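1 November 2023

Couples and new babies, wave 2 coding, continued

Okay, back at it after the long gap. I reread my April notes over breakfast and half of them make no sense to me now (what on earth is "the bottle thing, see Hayashi"? I think I meant the Hayashi scale, the one on who does which chore, but who knows).

Where we are: the Inolville diaries are all typed up and the Wandport ones are getting there. I got through 80 entries today, which is my best yet, and my eyes feel it. The target is still 500 before we run anything.

Main headache is the sleep code. We have one code for "tired" and one for "argument," and the parents keep writing about both in the same breath. "We snapped at each other at the 2 a.m. feed" is what, exactly? I've been giving it both codes and putting a star in the margin. If whoever does the Wandport set has been picking only one, we need to talk before it gets any further! Please write what you did on the sheet by the door.

Second thing, grandparents. They turn up everywhere and we have no code for them at all. Sometimes it's a big help (casseroles, laundry, an hour's nap) and sometimes it's the whole reason for the fight. I'd like to add two codes, "family helps" and "family strains," and go back over the first batch. Annoying, but I'd sooner do it now than with the full pile.

Also noticed that dads in the Cudier group write a lot more once the baby is around 6 months old. Lovely long entries, some of them, all about bath time. Could just be that the later diary pages have more lines on them. Check the printed version before getting excited about it. 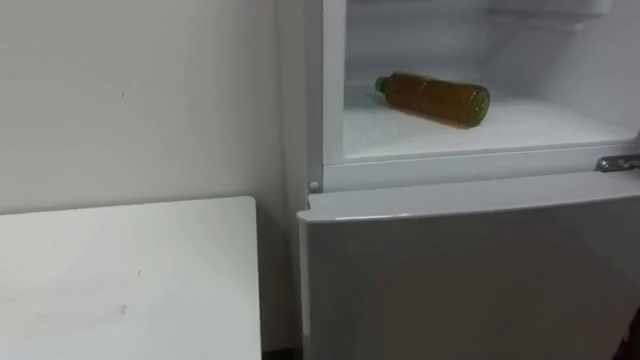 White table next to the refrigerator.

Still to do: finish the codebook page on money worries (the wording is clumsy, "financial stress event" sounds like a bank wrote it). Ask whether the follow-up calls can move to evenings, as so many parents pick up with a crying baby on one arm and then have to go. Print more consent forms for Cudier.

Starting tomorrow with the starred ones while I still remember what I meant by the stars.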